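Mantis shrimp color vision — is it overrated?

dkos_tides
Aug 9, 2018
Keep reading they see a zillion colors. Prof Holst at Istley says no, they're bad at telling close shades apart. So which is it
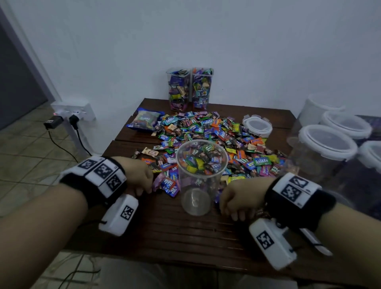

Asking bc my talk is in September and slide 2 says "best eyes in the sea".

jagthampi
Both. Lots of receptor types, poor discrimination. Change teh slide.

shireen_a
Disagree, "poor" is unfair. Fast sorting, different job.
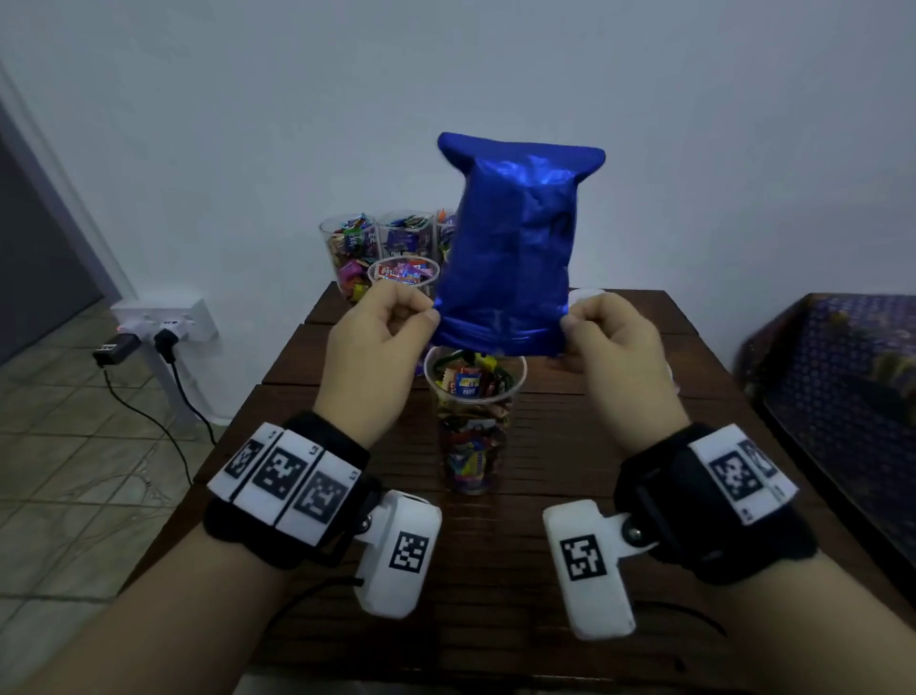
They also see polarized light — we don't, not really.

jagthampi
Fine but that's not color.

dkos_tides
ok so receptors aren't the whole story. Say you're grabbing wrapped candy, green or blue or purple — you just need to know which is which, fast. Stealing that for the tlak.

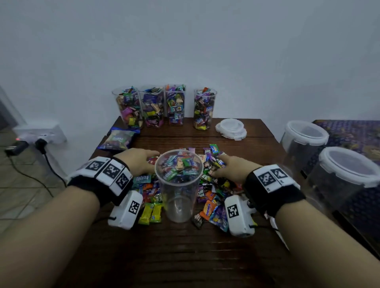
Still keeping polarization on slide 3. Shrimp doesn't compare shades much, maybe, it just reads "green" like those green wrappers in the cup and moves on. Shireen ok with that?

shireen_a
Close enough. Drop "best" tho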